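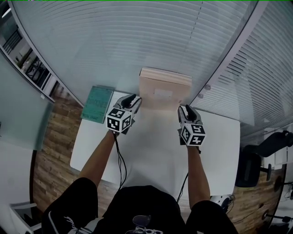 Section 4: Putting the Sirkon on your home network

Okay, you've got the Sirkon unpacked and it powers up, so let's get it talking to the rest of the house. I've set up more of these little backup boxes than I care to remember (my sister's, my dentist's, two of my own) and the networking part is where people call me. It's easy enough if you go in order. If you skipped Section 3 and haven't put the drives in yet, go back and do that first, because the box won't finish starting up without them and you'll sit there watching an orange light blink at you.

What you need

A network cable (there's one in the carton, and it's short, so you may want a longer one)
A free port on your router
A computer on the same network
Your Warngate account name and password, if you already made one

Wi-Fi works on the Sirkon, and I'll get to it in 4.3, but please do the first setup with the cable. I tried it over Wi-Fi once to see if I could. I could, and it took me most of an evening!

4.1 First connection

1. Turn the Sirkon off with the button on the back. Hold it until the light goes out, then let go.

2. Plug one end of the cable into the port marked LAN 1. Leave LAN 2 alone for now.

3. Plug the other end into any free port on your router. If your router has one port in a different color from the rest, that's usually the internet port, so stay out of it.

4. Turn the Sirkon back on and give it 2 minutes. You'll hear the drives spin up, then a single beep. Go get a glass of water.

5. On your computer, open a web browser and type sirkon.local:3000 in the address bar. Don't leave off the 3000 part. That's the door the setup page lives behind, and without it you'll get an error that looks much scarier than it is.

6. When the welcome page comes up, pick your language and click Begin.

Note: Some older computers don't understand the sirkon.local name. If yours doesn't, log in to your router, look for the list of connected devices, and find the one called Gevetura. (That's the name of the software inside the box, and yes, I wish they'd matched.) Use the number next to it, followed by :3000, and you'll land in the same place.

4.2 Naming the box and making your login

1. Type a name for the box. Letters, numbers and dashes only, up to 18 characters. I call mine "yan-attic" after the part of the house it lives in, and you can be as boring as I am.

2. Make an administrator login. Please don't use "admin" for the name. Pick a password you haven't used anywhere else and write it down on paper.

3. Click Save and wait for the page to reload by itself. It goes blank for a bit in the middle. Leave it alone.

4. Sign in with the login you just made.

CAUTION: Don't unplug the box or turn it off while the page is blank. It's writing its settings to the drives, and if it gets interrupted you may have to start over from Section 3, which erases everything.

4.3 Switching to Wi-Fi (optional)

I'd stay on the cable if the router is close by. If it isn't:

1. Go to Settings, then Network, then Wireless.

2. Choose your network and type the password. Watch your capitals.

3. Wait for the word Connected to turn green.

4. Unplug the cable from the Sirkon and reload the page. If the page comes back, you're done. If it doesn't, plug the cable back in and try again from step 1.

Note: The first backup is a big one. Mine was 500 gigabytes, mostly photos, and over Wi-Fi it was still crawling along when I got up the next morning. Run the first one over the cable even if you plan to move the box later. The ones after that only copy what's changed, so they're quick.

4.4 If you can't get to the setup page

Check that the little light beside LAN 1 is on. If it's dark, try another cable, then another port on the router.

Turn off any VPN on your computer. This one gets me every time.

Make sure your computer isn't on the guest network. Guest networks usually can't see anything else in the house, and that includes your shiny new box.

Still stuck? Hold the small reset button until you hear two beeps. That clears the network settings and leaves your files alone. Then start again at 4.1.

Next up is Section 5, where we'll pick which folders get backed up and when.

Hongjun Yan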